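# Chapter 4: The Strip on the Bench

Ask a room full of people to name the most useful thing on a workbench and you'll hear drills, vises, good lamps. I'd vote for the power strip. It's cheap, it's everywhere, and once you start paying attention to one, there's a surprising amount to learn from it!

In Chapter 3 you followed current from the service panel to the wall outlet. Now we go the last few feet, from the wall to the bench, where most of us do our plugging and unplugging. By the end of the chapter you should be able to read the markings on a strip, add up the load on it, and decide where it belongs on a work surface. You'll also take one apart (an old, unplugged one, please) and meet the metal rails that run under the sockets, my favorite part of the whole course.

## 4.1 A place for the strip

Start with position. A strip can lie flat on the bench, hang from the back edge, or be screwed to a leg, and each choice changes how you work. Flat on the bench, every socket is in reach and you can see what's plugged in at a glance. The price is space, plus a cord that has to leave the surface somewhere. Follow that cord with your eye before you do anything else. Does it cross the spot where your hands will be? Does it go over the front edge, where a knee or a chair can catch it? 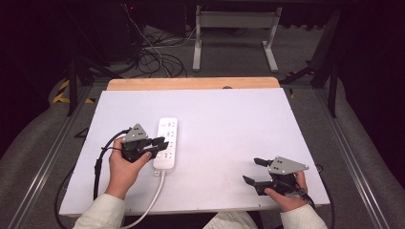
Máté Fodor would have none of this: a strip belongs under the bench, he wrote in the margin of my first draft, and anything lying on top will sooner or later have coffee in it. He has a point about the coffee. Liquids and open sockets are a terrible match, and a strip mounted off the surface is safer from spills and leaves you more room. But try swapping plugs all afternoon while crouched under a table and you'll see why so many benches have one on top anyway. My own compromise is to keep drinks on another table entirely.

## 4.2 What the markings tell you

Turn over any strip you own and look for the rating label. You want two numbers, the voltage and the maximum current in amps. Multiply them and you have the most power, in watts, that everything plugged in may draw together. Notice the word *together*. Adding sockets doesn't add capacity, and a strip with a dozen openings can carry no more than its label allows.

**Try it before reading on.** Pick a strip at home and list what's plugged into it. Find the wattage of each device on its own label, add them up, and compare the total with the strip's limit. Keep your list! We'll use it again in Section 4.3, when the Brurkano workshop plans a bench with a heat gun, a soldering station and a lamp, and has to decide which one gets its own wall outlet.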